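Charging lockers are going in at the Nolach branch library in October, the town says, after a spring and summer of people sitting on the floor by the one good outlet near the restrooms. 598 requests for "somewhere to plug in" were logged at the front desk over the past year. That number got read out at the town meeting and got a laugh, then it got the money.

The work covers more than lockers. New wiring along the east wall, longer evening hours, a quiet room where the old magazine racks were. The branch stays open for nearly all of it. Doors close for 3 days while the power is off, dates to be posted at the entrance.

Prarutetti, the electrical firm from the other side of the river, won the bid. Drustent is supplying the lockers. Both were the low offers, according to the packet handed out at the meeting.

The lockers first, as that's what most people called us about. Each one is big enough for a phone or small tablet. You put the thing in, set a four-digit code, go read or use the computers, come back. No library card needed. Laptops won't fit and the library says it won't be ordering a bigger size this year, but the new tables will have outlets built in so laptop people should be alright.

Adapters can be borrowed from the desk too, for anybody who brought a cord and nothing to plug it into. Cords are trickier. The library had a drawer of them once and they walked off, one by one, so this time they get checked out like a book.
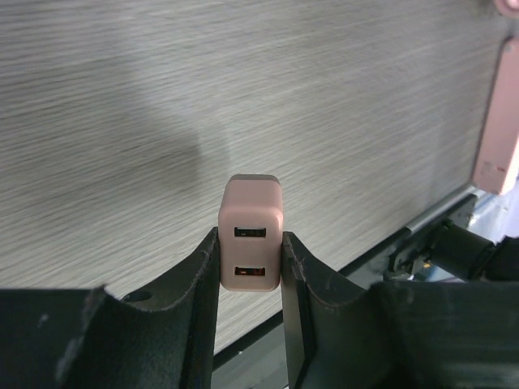 How long can a phone stay in a locker?

Until closing the same day. Anything left overnight gets taken out by staff in the morning and held at the front desk for 5 days, then it goes to the town lost and found in the basement of the municipal building.

Charging is free. There was talk of a coin slot early on and it went nowhere, mostly on account of the cost of emptying the thing. One speaker at the meeting wanted a small fee anyway to keep teenagers from, in the speaker's words, "camping." The library's answer was that teenagers are allowed to be in the library. Some applause.

Now the hours. Starting when the wiring is signed off, the branch will be open until 9 p.m. on four weeknights instead of two. Mornings stay the same. The extra evenings are paid for out of the operating budget, not the building money, and they're a trial. The town will look at door counts after the winter and decide then. If the evenings are dead they go back to the old schedule.

The parking lot light by the book drop, out since before last winter, is getting fixed in the same job. Several people have asked this paper about that light. It's on the list. We checked twice.

The quiet room is the part with the most argument left in it. It takes the corner where the magazines and the big armchairs are now. The magazines move upstairs, next to local history. The armchairs, well. Two are going to the children's area and the others will be given away, first come first served, you haul it. Regulars who read the papers down there in the mornings aren't thrilled about the stairs. There is an elevator but it's slow and it was out for most of August, and a few folks said so at some length. The library has agreed to keep the daily papers on the ground floor on a rack near the desk. Only the monthly stuff goes up.

Glass walls on the quiet room, a door that closes, seats for a dozen or so. No phone calls inside. No booking it either, at least to begin with. The homework group that meets after school asked for a set time in there and was told to stick with the community room, which has a bigger table anyhow and which they can talk in.

Noise during the work is a worry for that same group. Drilling is supposed to be done by 2 p.m. each day so the after-school hours stay usable. Supposed to be. The contract has a line about it, with a penalty if they run over, but the penalty is small.

Chaudhary Street will lose parking on the library side for the stretch when the materials come in. No parking signs go up the night before. The bus stop doesn't move. Residents with a street permit can use the municipal lot at no charge during that time, just leave the permit on the dash where it can be seen.

Story time moves to the community room for the month. Same time, same songs. Strollers can come in by the side door, since the front ramp will have boxes on it some mornings.

Holds and returns keep going as normal except on the closed days. No fines will be charged for anything due while the doors are shut, and the book drop stays open the whole way thru. If a hold comes in during the closure it'll be kept extra days so you don't lose your place in line. People waiting on museum passes should call ahead, those work on a differnt system and the dates can't be stretched.

The computers get moved twice. Once out of the way, once back. For a while there'll be only half of them, set up near the stairs, and sessions will be cut to 50 minutes when there's a wait. Printing still works. Color printing maybe not, the color machine is old and staff would rather not shift it more than they have to.

New tables come last. They replace the long ones on the east wall, which wobble and have wobbled for years. Outlets in the middle, a lip on the edge so pencils don't roll off. A few people asked for lamps. No lamps, but the overhead lights on that side are being swapped for brighter ones as part of the wiring.

The old tables will be offered to the schools, then to town offices, then to the public. Ask at the desk if you want your name down for one. They're heavy and they don't come apart, so bring help, and measure your door.
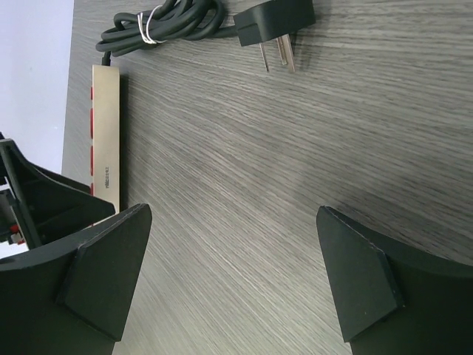
## What's next

Permits are in. The building inspector has to walk the east wall before any panel gets opened, and that visit is set for the end of this month, barring bad weather on the roof side where the main line comes in.

After that the order goes roof line, panel, east wall, lockers, tables. The library hopes to have the lockers on and working before the clocks change. The quiet room could slip to after the holidays if the glass is late. Glass is usually late, the project manager told the meeting, and didn't sound like she was kidding.

Comments on the evening hours can still be dropped in the box at the front desk or brought to the next town meeting, 7 p.m., upstairs hall, use the side entrance. The floor plan is taped up by the copier. Someone has already drawn an extra armchair on it in pen.

Correction to our earlier item on this: we said the branch would close for the whole month. It won't. We had the wrong page of the packet.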